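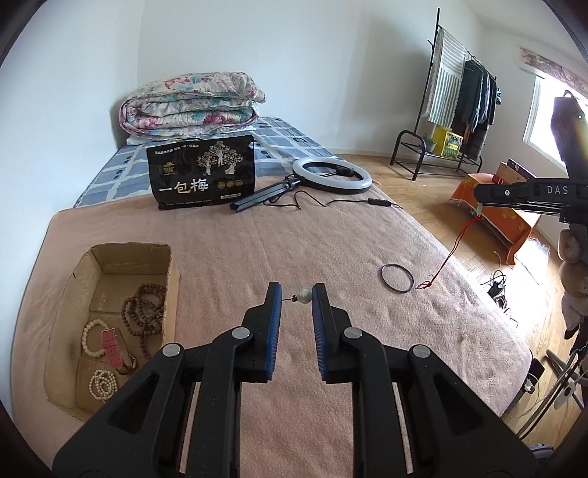 Pearl earring, with beaded jewelry in a cardboard box

Print | E-mail
Reading time: 3 min

Can I reglue pearls that came off their posts, and with what?

Siham Ghanem

I inherited my aunt's jewelry in April and have been sorting through it slowly. Several of the pearl studs have come apart, so I have the pearl in one hand and the post with its little cup in the other. Some are real cultured pearls (she kept the receipt from Darwish, the shop in her town) and some are plainly costume. I don't want to ruin the real ones. The Darwish pair cost her 200 dollars when she bought them. Is this a job I can do at the kitchen table, or should I take them in? I already own super glue and a hot glue gun. Also, one necklace has gone stretchy and the pearls slide on the string. Is that the same kind of problem?

Timo Hamann

Super glue works fine. I did my wife's and they held.

Maricruz Contreras

I did bench repair for 20 years, mostly at Cullel, and I would leave both of those glues in the drawer. Super glue gets brittle, and it can leave a white haze on the pearl. Hot glue doesn't hold on smooth metal for long.

Use a two-part epoxy sold for jewelry. The slow kind is better than the five-minute kind. This is how I would do it:

Look at the cup first. Most studs have a small peg in the middle that goes into a half-drilled hole in the pearl. Scrape the old glue off the peg with a pin. If there is glue in the hole, turn a fine drill bit in it by hand, gently. Don't soak the pearl in acetone or anything else to get glue out.

Wipe the metal with rubbing alcohol and let it dry. Keep the alcohol off the pearl.

Mix a small amount of epoxy and put it on the peg with a toothpick. Press the pearl on, turn it once, and wipe off what squeezes out. Stand the post in a piece of foam and leave it for a full day before you wear it.

If the peg is missing or bent, take it to a jeweler. Same if the pearl has a crack at the hole.

The necklace is a different problem. Silk thread stretches with wear, and it needs to be restrung with knots between the pearls. Don't wear it until that's done. You can learn to knot, but practice on the costume ones first.

Nabil Tannous

Agree with Maricruz on the epoxy. I'd only add that you should store the real pearls away from the costume pieces. Pearls are soft and metal clasps scratch them. A soft cloth pouch is good. Don't seal them in plastic for years.

I had 3 pairs reset at Folitz last year and they did it while I waited, so call a local place before you buy supplies.

Last updated: June 28, 2024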